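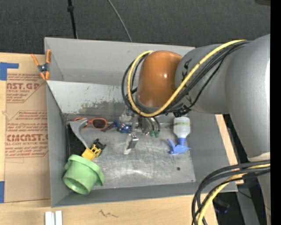 The grey bin on the test bench at Farnimham, with the gripper down among the mixed items. Photo: Radell

Two grippers, one arm, one scuffed metal bin. Radell has spent October finding out which of the pair copes better with odds and ends, and the first numbers are in.

The integrator, which sets up picking cells for parcel sorters and returns depots, ran 304 pick attempts at its Farnimham workshop. Split evenly between a Granström gripper with slim metal fingers and a softer-tipped model from Presik. Same arm for both, same bin, same controller settings.

Granström came out ahead on the count, with 126 clean picks. Presik managed 80. A clean pick means the item leaves the bin and stays held until the arm reaches the drop point. Anything dropped on the way is a miss, even if it lands in the right spot.

The gap is not the whole story, says Kerstin Fjeld, who is running the trial.

"Presik was set up on factory defaults and it shows," she said. "Grip force was too low for the heavier stuff. We left it alone on purpose, both of them on defaults, so that's the result we publish."

Test items are everyday things in awkward shapes. A spray bottle, sunglasses, a small toy forklift, a light green plastic cup or pot. Hard plastic, curved surfaces, thin frames – the kind of mix a returns depot sees all day long.

Sunglasses were the worst for both grippers, Fjeld said. Thin arms, low to the floor, hard to get a finger under. The spray bottle went well with the Granström unit but tended to roll when the Presik came down on it off centre.

Corners also a problem. Items close to the bin wall meant slower approaches, and the controller gave up on a few of them altogther. Those were logged as misses too.

Swapping one gripper for the other was quicker than expected, with the air lines taking up most of the time. Cable routing around the wrist had to be redone once after a loop snagged at full rotation.

Next round starts at 7 in the morning once the new force settings are loaded. Both makers have been been asked to supply recommended values. The bin stays the same but the camera will be moved higher, to see if that helps with items up against the walls.

Radell says it will post the full log, including the misses, when round 2 is finished. Price was not part of the comparison.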